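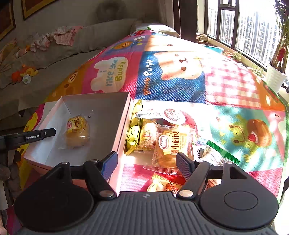
Ticket ouvert par Margaux Renaud, projet Stemau. Statut : résolu. L'estimation de l'ouverture de pince décroche sur une partie des démonstrations de rangement. La valeur calculée saute de plusieurs millimètres alors que les doigts ne bougent pas. Le défaut apparaît surtout quand les mors ouverts passent de part et d'autre de la paroi du carton, comme ici sur le bord droit : le blanc de la paroi remplit l'espace entre les deux patins, et le détecteur de contour prend l'arête du carton pour celle d'un mors. Sur 40 démonstrations relues, 3 sont inutilisables en l'état.

Essai 1. Seuil du détecteur relevé. Les sauts diminuent mais on perd le contour du mors gauche dès que la lumière baisse. Abandonné.

Essai 2. Filtre médian sur 2 secondes. La courbe est propre, mais les fermetures rapides sont écrasées et la politique apprise ferme trop tard sur les sachets. Abandonné aussi. 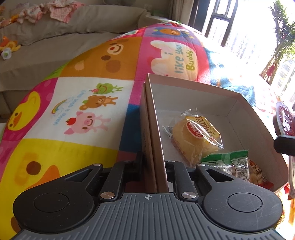
Réponse de Narayanan Suvarna, 21 sept. 2018
Le filtrage ne réglera rien, l'erreur vient de la mesure. Dans la méthode Jatia on ne cherche pas le bout des mors, on suit les pivots des biellettes et on remonte à l'ouverture par la cinématique. Les pivots restent en bas du champ, la paroi du carton ne les masque pas. Il faut refaire l'étalonnage une fois par pince, mors fermés puis ouverts en butée. Le script est dans le dépôt Woton, dossier calib. Attention, la version d'avril inverse gauche et droite.

Margaux Renaud
Étalonnage refait, les 40 démonstrations repassées. Plus de saut sur les 3 séquences en cause. Reste un léger décalage constant à pleine ouverture, sans effet sur l'apprentissage. Je le note dans un ticket séparé et je ferme celui-ci.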